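Bimitmont project – bag retrieval working group
Minutes of progress meeting
Chair and minutes: Cyril Hebden

1. Retrieval protocol

The protocol was read through and accepted with one change: the object order is now drawn before each block.

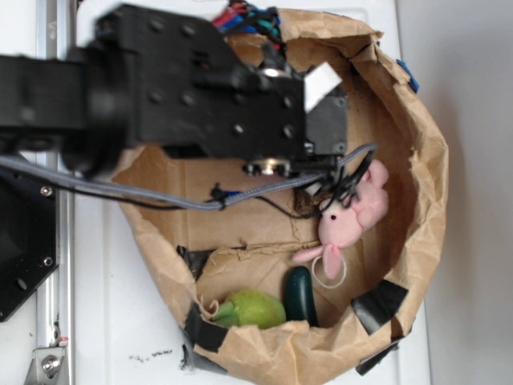

Target choice remains the weak point of the method. The planner ranks candidates by exposed area, so a large soft item such as the pink plush toy is favoured over the two green toys lying close together at the front of the bag. CH asked for the ranking to be logged with every attempt.

2. Results

Of 76 attempts under the Bikora policy, 46 ended with the named object out of the bag. Most failures were grasps on a neighbouring item. 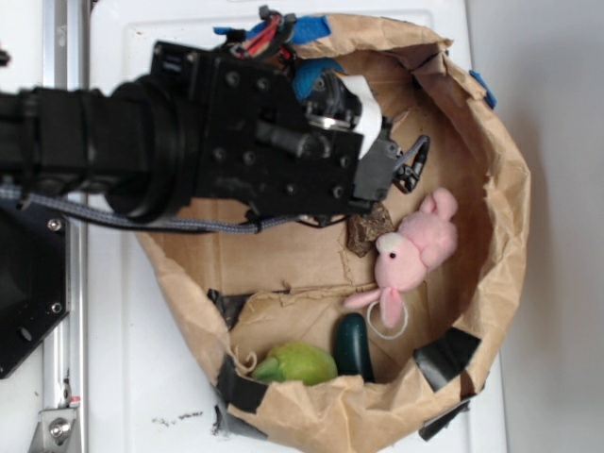

The remaining failures were put down to contact with the bag wall – these are to be tagged separately. The Thân baseline has not been rerun on the new order and no comparison was minuted.

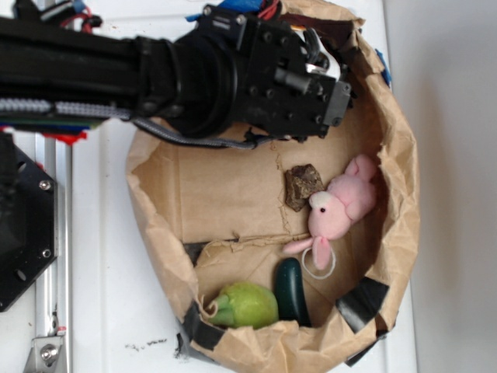

Grillham, 2018-01-01

3. Tactile signal

Contact onset was compared with the hand labels for 12 attempts. Agreement was good for rigid objects and poor for paper.
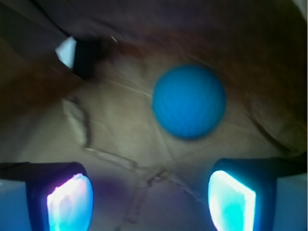
The threshold will be set per finger, with 2 values kept in the configuration file.

4. Actions

CH to circulate the failure tags. Baseline rerun to be finished in April.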